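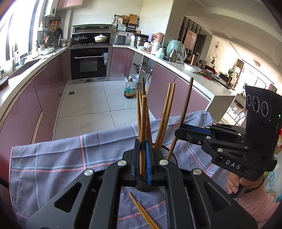

2021-10-08, footwork and mat notes

Okay, writing this up before I forget it all. Today was supposed to be an hour on pivots for the intermediate judo group and it turned into most of the afternoon, mostly my fault (I kept saying "one more" and they kept doing one more, bless them).

Started with the hip turn for seoi-nage, no partner, along the long wall. Silvana Caldeira thinks we rush this and I've come around to her view. Half the room was turning on the heel. I had them go at walking speed, 50 entries each side, ball of the foot only, and the second side was way cleaner than the first. Left-handers grumbled, same as ever!

Then partners, grips on, no throws. Still seeing the pulling hand die halfway through. Malachy Horgan's fix is to tell people to look at a wristwatch on that hand as they turn, and I tried it word for word. Worked on most of them. The two tallest just ended up folding at the waist, so for them I went back to knees first and left the arm alone for now. Ask Malachy what he does with tall people.

Crash mat: tried throwing onto the Daly in place of the old one. Firmer than I like for beginners but it doesn't creep across the floor, and I'm so tired of shoving the old one back after every third throw. Leave it by the mirror end, please, the other corner has the radiator.

Timer: the 3 minute rounds are too long for this bunch. By the last 55 seconds the posture is gone and they're just hanging off each other's sleeves. Going to two minutes with a longer break and we'll see. Silvana wants to keep the long ones for anybody entering in December, fine by me, but then they need their own slot.

Randori was good, loose, lots of laughing. One stubbed toe, taped, back on inside the same round. Ground work got squeezed to almost nothing again. I need to put it FIRST next time or it'll never happen.

Stuff to sort out:
- new tape, the wide kind, we're on the last roll
- the Altex jackets run short in the sleeve, so order a size up for the teenagers
- quote for the replacement mats came to 469, Malachy to check if that covers delivery
- somebody has my good belt (brown tip, frayed, I want it back)

Next session: ground work, then the same turn but off a moving partner, circling both ways. Try the uke stepping back on the pull, I haven't made up my mind if that's too early for them. Film the left side if there's time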